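I'm after two more people for my gutter and roof crew at Dimgate, and I'd rather write this myself than pay an agency to make it sound fancy.

We look after 94 houses on the east side, mostly older places with big gums hanging over them, so you can guess what the downpipes look like in April. The work is clearing gutters, fitting leaf mesh, swapping rusted brackets and the odd bit of fascia repair. You'll be up a ladder most of the day – if heights make you wobbly, this one isn't for you (no hard feelings!).

**What I need from you**

- a current driver's licence
- some ladder or roof work behind you, paid or not
- happy to have a yarn with customers and their dogs

I'll put you through the heights ticket if you haven't got it. Eimear Geraghty runs the second ute and you'd start out with her for the first fortnight. She's patient, and she knows every dodgy tile in the district.

Mornings on a metal roof are colder than people reckon, so bring layers. 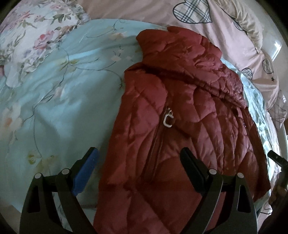

*A zip-up puffer is good for early starts.*

Pay is by the hour, paid weekly, with lunch on me when we do a double-storey.

Text Bernadette on extension 128 at the Dimgate office, or just drop in and ask for me. I'd like to hear from you by 24 Apr 2024.

Bernadette Ó Flaithearta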